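Burkden Records – stockroom and listening room check, September

Checked by: Gülizar Akyol
With: Nilton Usuga (racking, electrics)
Stock on the shelves at time of check: 1,948 LPs and 10-inch records, not counting the singles in the hall cupboard.

## 1. Racking and floor

- [x] Wall racks fixed to the brickwork at top and middle. Two loose bolts on the jazz bay tightened during the check.
- [x] Shelf loading. Limit on the label is 700 records per bay. Jazz bay was over, so the big band 10-inch sets have gone across to the vocal bay.
- [ ] Floor under the vocal bay. One board moves when you stand on it. Bay not to be filled any further until Nilton has been underneath.
- [x] Kick stool has all its feet. The old stepladder has been thrown out.
- [ ] Aisle by the back door clear. Four boxes from the Espinoza collection still there. **Move before opening.**

## 2. Storage conditions

- [x] Records upright, no leaning stacks over a hand's width.
- [x] Heater kept clear of the racks. The guard is on.
- [ ] Damp. Slight musty smell in the bottom row of the blues section, left-hand end. Eleven sleeves taken out and put on the table to air. The gatefolds are the worst, as the inner fold holds the damp. Wall to be looked at from outside after rain.
- [x] Blind down on the south window. Spines on the top shelf have faded a bit since spring – nothing to be done about those.
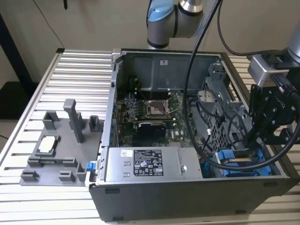 - [x] Outer sleeves in use for everything priced over 15 pounds. The last pack of 10-inch sleeves is open, so reorder from Trivel.
- [ ] Shellac. Two 78s were found in with the vinyl, no padding. Moved to the shellac drawer, but the whole blues section needs going through by hand.

## 3. Listening room

- [x] Deck 1: belt, lid hinges and earth wire fine.
- [ ] Deck 2: hum on the left channel. Earth wire was pushed in and not screwed down. Screwed down now, hum still there at high volume. Out of use.
- [x] Stylus on both decks looked at under the glass. Deck 1 has some life left in it.
- [x] Speaker brackets hold when pulled. Cables run along the skirting and are taped at the door.
- [ ] Extension lead behind the Tesel amplifier is plugged into another extension lead. Replace with one longer lead.
- [x] Headphone pads wiped.

Comment on deck 2: I would like it left unplugged until the hum is sorted. Customers switch it on even with the note on the lid, and the last one played half a side before anyone noticed.
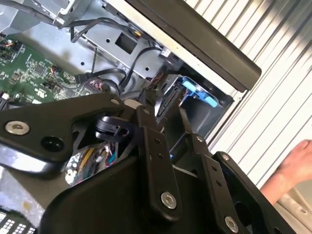

Akosua Dogbe has asked for deck 2 to stay in the room, even unplugged, as it is the only one that runs at 78 and she wants it mended before the shellac is priced. She thinks the hum is in the lead and would try another before paying for a repair.

Agreed. Spare lead is in the drawer under the till.

## 4. Fire and exits

- [x] Extinguisher by the till in date, pin and seal in place.
- [x] Smoke alarms tested, both sound.
- [ ] Back door sticks at the bottom. Opens with a shove. Plane the edge.

## To do

1. Espinoza boxes – Orlando Arango
2. Floorboard and back door – Nilton
3. Lead for deck 2, then test again – Gülizar
4. Long extension lead – Nilton
5. Blues section, pull out any shellac – Akosua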